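Last updated: September

Gripper trials, continued

Many of you have asked how the gripper comparison is coming along, and I'm happy to say we are well into it! Borislav Radonjić has spent most of the month in the simulator with the Oden and the Hadia, running each through the same 4 tasks with 10 attempts apiece, and he has been patient with my questions the whole way. The Hadia closes more gently on thin things, which we rather hoped it would. The Oden is quicker — though it still overshoots when the Clolel controller is left on its default settings, so Borislav is redoing that set with the gain turned down.

We've also started checking what the wrist camera gets to look at when the arm is pointed at plain, rough surfaces, where the tracking has lost its place over 5 times so far.
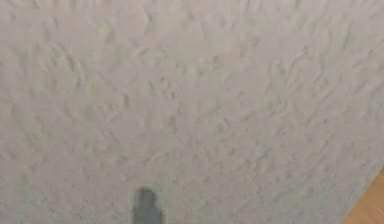
Simulated view: rough gray-white plaster-like texture, with wood at lower right.

The Ivanov gripper is next, once its model loads without complaint. If you have a task you'd like added, please send it to Borislav.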